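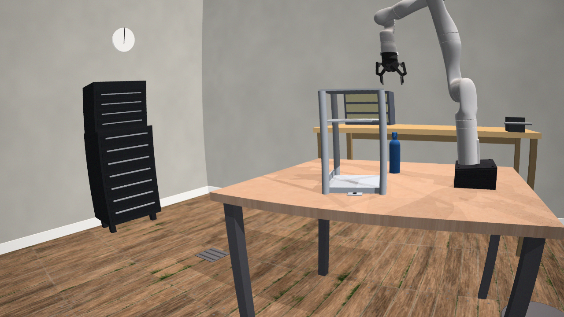 Simulated bottle task points to camera placement as weak spot in robot training

Engineers at Vureck, an automation software firm in Alvarado, have released results from a simulated manipulation study in which a single robot arm works at a table beside a small open rack and a bottle. The study tested how far a control policy depends on the camera views it was trained with.

The team trained four versions of the same policy in Bitonlow, the company's in-house simulator. Each version used the same task layout and the same training schedule. Only the set of cameras changed: room view, wrist view, both together, or both plus a fixed view from the opposite side of the table.

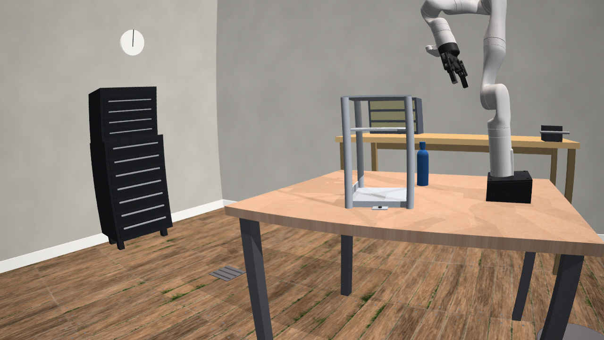

The arm and gripper above the work table in simulation, with the rack and blue bottle.

Every policy was run on 25 starting layouts that had not appeared in training. The room-view version completed 6 of them. Adding the wrist view raised the count to 16, and the version with all three views completed 24. The wrist view alone did slightly better than the room view but lost track of the bottle when the gripper approached from the far side of the rack.
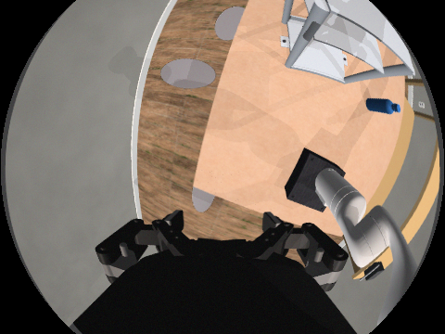 Failures were sorted by stage. Most in the room-view group came during the approach, when the policy misjudged the distance to the bottle neck and closed the fingers early. With two views, the remaining errors moved to the placing stage, where the rack posts blocked part of the target shelf.

The report also notes a cost. Rendering the third view lengthened training, and the policy became more sensitive to small shifts in camera position. The team plans to vary camera poses during training in the next round.
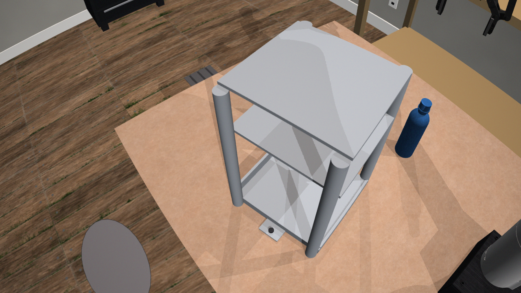 Have the results been checked on a physical arm?

All figures so far come from simulation. Hardware trials are scheduled to begin in April at the Dravholm test site, using the same task layout.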